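3.2 Fuel use in everyday town riding

We were keen that the riders in our study should go on using their scooters just as they always had, to the shops, to work, to fetch the children, and so we gave them very little in the way of instruction. Each household in Grena and Sterklow was lent a small notebook and asked to write down the mileage whenever the tank was filled, together with the amount of petrol put in. 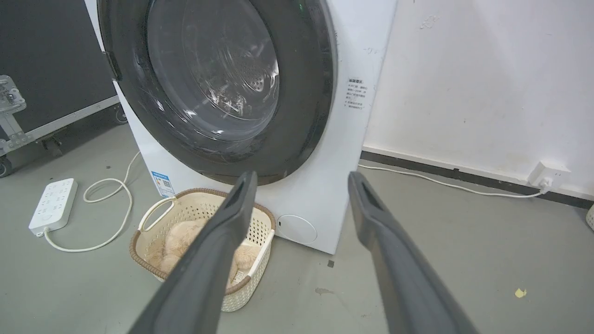 The notebooks came back to us in May, a few of them rather battered but nearly all of them quite readable, and between them they gave 94 complete records. We left out any record covering less than 400 kilometres, as a single generous fill at the pump can throw a short record a long way out.

Figure 3. Fuel use per 100 kilometres, by town and by engine size.

Two things stood out when we sat down with the figures. The first was that hills mattered a good deal more than engine size (Sterklow is a steep little town, and its riders know it!). The second was that the makers' claimed mileage was a fair guide for those who rode gently and a poor one for everybody else, and we think buyers comparing the Flusell with the Sangkhawat would do well to bear this in mind before they fret over small differences in the brochures.

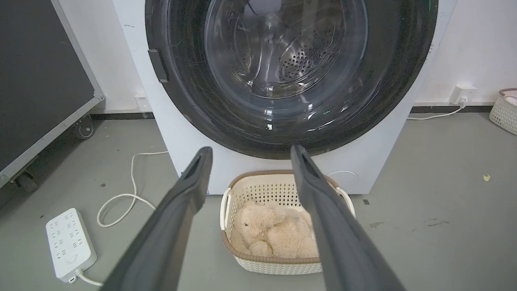 Reading time: 2 minutes

It is only right to add that our riders were willing souls who had put themselves forward, and people who will happily keep a notebook by the front door may well look after their tyres and chains better than most. We come back to this point in the next section, where the servicing records are set beside the fuel figures for the same scooters.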